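Speaker notes: Getting the bench ready before the wiring class
Spring meeting of evening class teachers, second talk after the tea break

Slide 1. Title
Good afternoon, and thank you to Natalie Tapley for the invitation. I teach basic house wiring in the evenings at Batalwood. My talk is about the table. I will speak for 20 minutes and I would like to leave time for questions, so please stop me if I speak too fast.

Slide 2. Where I started
When I took over the course from Roscoe Obi, he gave me a key, a list of students and a cupboard. In the cupboard everything was in one big carton: sockets, switches, screws, old plugs, pieces of cable. Each lesson began with the students standing round this carton and searching. I wrote down the time for one month. On most evenings we lost a good part of the first hour.
(Pause. Ask: who has such a carton? Wait for hands.)

Slide 3. The stock
In August I emptied the cupboard and made a list with Esther Rugemalira. We wrote down 1,623 pieces. After we had taken out what was broken or too old to teach with, 1,535 were left. I was surprised that it was so few broken ones. I had expected much worse. The screws are not in this number, we did not have the patience.

Slide 4. What goes on the table
My rule now is that the table shows only the work of this evening. For the lesson on the distribution box, this means the box, the wall plates and a power cord. The tools come later, when I have finished explaining.
The box stands near the middle with the lid open. I want the students to look into it from the first minute, and with a clear lid they often believe they have seen enough while it is still closed. I ask them to find the round knockout marks in the side and to tell me where they would bring in the cable. Usually there is a small discussion and I let it run.

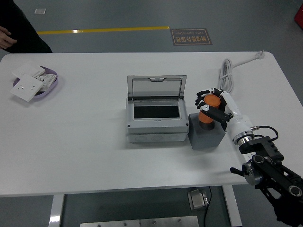
The plates I keep together on a tray. It can be any tray, mine have come from kitchens. I mix the types on purpose: a plate with one socket, a plate with several, a blank switch plate. Beginners think that a plate is a plate, and when they take two different ones in the hand and turn them over, they begin to ask good questions. If a plate hangs a little over the edge of the tray I leave it so. It is easier to pick up.
The cord I coil before the lesson, every time. A cord that lies open across the table pulls other things with it to the floor.
(If there is time, tell the story of Ezekiel Rosenthal and the box of terminals. If not, go on.)

Slide 5. The table itself
I prefer a white top. Small dark parts are easy to find on it. White plates are less easy, and this is one more reason for the coloured tray. Round corners are good when people walk past in a narrow room.
Under the table, nothing. No bags, no coats. I had to say this at each lesson for half a year.

Slide 6. What the students do
At the end, each pair puts its table back as it was at the start. I give 6 minutes for it. At first I thought this was too short, but now they are often ready before. Birdie Esposito teaches the second group and she draws the places on paper for her students. I do not do this, but her tables look better than mine.

Slide 7. Costs
The trays, the labels and the shelf boxes together cost a little more than 100 pounds. The college paid for the shelf boxes. The rest I paid myself and got back after some letters.

Slide 8. What I have not solved
Screws. Also the short pieces of cable, which everybody wants to keep. If somebody in this room has a good method, please come to me afterwards.

Slide 9. Contact
Leave this slide on during the questions. The stock list is on the table near the door, please take one copy per school.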